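Bathroom Cleaning Crew Wanted at Skilley House

2 min read

Do you get a kick out of a really clean tub? So do we! Skilley House is adding people to its cleaning crew this fall, and we'd love to hear from you whether you've done this for years or only ever scrubbed your own place.

You'd start in the bathrooms. We have 16 guest suites, and the tubs get the most attention — inside walls, rim, and that awkward strip where the far side comes up close to the wall. 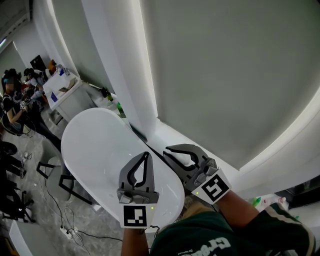
After the tub come the ledges, the floor and the desk tops, then bagging up whatever guests leave behind. Shifts run four hours, mornings or afternoons, and you'll be paired with an experienced cleaner for your first week. Supplies and gloves are on us, and so is lunch (the soup is great!).

You should be fine with kneeling, reaching and stairs. Weekend availability helps a lot, but tell us what you can do and we'll try to build a schedule with you.

To apply, stop by the front desk at 91 Ragab Street and ask for a crew form — no resume needed. Posted 8 September 2021, open until all spots are filled.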